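Progress report to Tular, December 12, 2020
Prepared by Bouchra Benmoussa, Flurkness control software

The grasp planner now runs on the Parkarside arm without the offline step. Wrist images go to the segmentation module, which returns object masks and a counter plane. Replanning takes 200 ms at the median and 700 ms at worst. 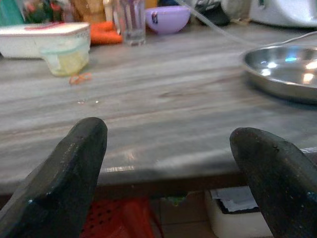
Report no. 159, page 4

Kitchen counters remain the harder test set. A steel plate with bright reflections and a clear drinking glass both give poor depth, and the plane fit drifts on a glossy surface. Bennani's filter drops saturated pixels before the fit. Masks for the fingers are fixed in the wrist view and subtracted first.

Open items: depth on transparent objects, logging of rejected grasps, and the driver timeout (ticket 1977). Code freeze for the next release is planned for February.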